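The Man Who Mends Accordions in Naltstead
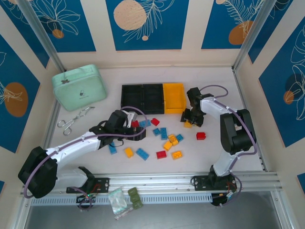

When I came to Naltstead the first time, in March, I had the wrong address and a heavy case in my hand. Inside the case was the accordion of my grandfather, which had not been played for many years. A woman at the bus stop looked at the case, not at me, and said: "Up the hill, green door, and don't ring, he won't hear."

She was right on all points. Sutrisno Govindasamy did not hear the bell. He was tuning, and when he is tuning he wears ear defenders between one note and the next, to give his ears a rest. I stood in the doorway for some minutes before he turned.

He is sixty-eight years old, thin, with a cardigan which has leather on the elbows. He has repaired accordions and concertinas for more than forty years, the last nineteen of them in this town. He did not ask my name. He took the case from me, put it on the bench, opened it and put his nose near the bellows.

"Attic," he said. "Not cellar. You are lucky. Cellar is the end of an accordion."

We agreed that I would come back with my notebook while he worked on it, and I did so several times during the spring. What follows is put together from those conversations.

He did not grow up with the instrument. His father sold cloth and his mother taught arithmetic, and there was no music at home except the radio. At nineteen he got a job in a shop which sold pianos and sheet music. In the back room a Portuguese repairer called Patrício had a small table under the window.

"I was sent to bring him tea," Sutrisno told me. "I brought it and I did not leave. He had an accordion open on the table, and I had always thought there must be something like a small piano inside. Strings, perhaps. But there were these blocks of wood with rows of little metal tongues, and he touched one with his fingernail and it gave a note. I was late back with the tray, and the manager was angry, and the next day I was late again."

Patrício did not give lessons. He let the young man stand behind him, and after half a year he allowed him to cut leather for the valves. Every reed plate has two reeds, one for each direction of the air, and a small strip of leather or plastic covers the one which should be silent. When the leather curls with age, the note starts late, or makes a slapping sound.

"I cut valves for one whole winter," he said. "Only valves. He threw most of them away. He did not say what was wrong with them. He would bend one, listen to it and drop it in the bin. In spring he stopped throwing them away, and so I understood that I had learned it."

I asked if he was never tempted to give up. He thought about this for a long time, while he scraped old wax from one of my grandfather's reed blocks with a tool made from a table knife.

"I was tempted to hit him," he said. "It is different."

The wax is a subject by itself. In most older accordions the reed plates are held to their blocks by a mixture of beeswax and rosin. It dries in thirty or forty years and becomes grey and full of cracks, and then air passes where it should not. Sutrisno melts his own mixture in an old saucepan and pours it with a spoon whose edge he has bent to a spout. He buys the beeswax from a neighbour. He would not tell me the proportion of rosin, but he said it changes with the season, and that what is written in the books is too brittle for a damp country.

He is also particular about glue. For bellows he uses a bone glue which a supplier called Flillard still sends to him in a paper sack. "Modern glue is stronger," he said. "This is the problem with it. The next man must be able to open what I have closed. If I use the strong glue, he will tear the card, and he will say bad things about me, and he will be right."

The town has changed during his years here. When he arrived there were two dance bands and a Saturday club, and a good part of his work came from them. The club is closed. Now most instruments come by post, some from far away, and he keeps the cartons folded behind the door so that he can use them again. There is at present a waiting time of 9 months, and he refuses to take a deposit.

"If I take the money, I think about the money," he explained. "And if I die, my daughter must give it all back. It is too much work for her."

I asked what a full restoration costs. He made a face, as if I had asked about his health. For a large piano accordion with new wax, new valves and tuning of all reeds he asks 3,000 pounds, and he told me the figure twice because he is afraid that people will hear it wrong. A simple repair can be much less. For a concertina with a few bad notes and a tired strap he may ask 600 pounds if the bellows must be made new, and very little if they can be patched. He knows that many instruments are not worth this on the market.

"I always say it before," he said. "I say: you can buy another one, in better condition, for half. Most of them say no, they want this one. Then I am not selling them anything. They have decided."

His only regular help is Kavinda Bhuiyan, who came to the workshop three years ago with a concertina and a long list of questions. She is thirty-one and she used to work in the office of a hearing-aid company called Endeo. Now she works there two days in the week and spends the rest on the hill. I met her on my second visit. She was lying under the bench to look for a spring.

"He told you about the valves and Patrício?" she asked when she had come out again. I said yes. "I did six weeks of valves. He has become soft."

Sutrisno said, without turning round, that he had become old and there was not so much time.

Between them there is one real disagreement, and it concerns tuning. An accordion usually has two or more reeds for each note, tuned a little apart, and the small difference gives the trembling sound which people either love or cannot stand. Kavinda tunes with an electronic meter and writes every value in a table. Sutrisno has a meter also, a good one, but he uses it at the beginning and then switches it off.

"The meter tells you what the reed does on the bench," he said. "On the bench! With a little air from my foot pump. When you put it in the box, with the grille on and the player pulling hard because it is a wedding, then it does something else. You must know beforehand what it will do."

"And how do I know beforehand?" Kavinda asked him. It was clear to me that they had had this conversation before.

"You do it wrong for some years."

She told me later, when he was downstairs with the postman, that she does not think he is wrong. But she wants to have it on paper. She measures each instrument on the bench and then again inside the closed box, and she compares. She has now done this with 117 instruments, and she believes that she begins to see a rule for the low notes. For the high notes she sees nothing yet. "Maybe there is no rule," she said. "Maybe it is only his ears. Then I would like to know this too, before I spend ten more years on it."

I found that I liked to be in that room. It is warm, it smells of wax and of the paraffin which he uses for the old screws, and the work has a slow order. File a reed near the tip and the note goes up. File it near the base and it goes down. Take off too much and you must begin again from the other end, and each time the steel is thinner. He let me try on a broken plate. I ruined it in less than a minute, and he said that it had been ruined already, which was polite.

On my last visit the accordion of my grandfather stood closed on the bench with its new straps. He had found three notes which were never right, he said, not even when it left the factory. One reed had been put in from another set, perhaps because somebody was in a hurry to go home. He had asked himself if he should correct them.

"I corrected two," he said. "The third one I left. It is the low D. It is a little flat, but it has been flat for seventy years, and your grandfather would have heard it every time. If you don't like it, bring it back and I will do it for nothing."

He played it for me, a slow waltz, with his eyes on the wall. Kavinda stopped her filing. I listened for the low D and I heard it, because he had told me, and I am not certain that I would have heard it otherwise.

I asked him what will happen with the workshop. He said that the lease is in his name until he is seventy-two, and that Kavinda has her own key. More than this he did not want to say, and she did not either. Then he asked me to hold the case open, because the lid falls, and he showed me how to carry the thing with the bass side down, and to keep it away from the radiator, and to play it a little each week even if I play badly.

"Badly is fine," he said. "The leather doesn't know."

I have had it home since May. The low D is still flat and I have not taken it back.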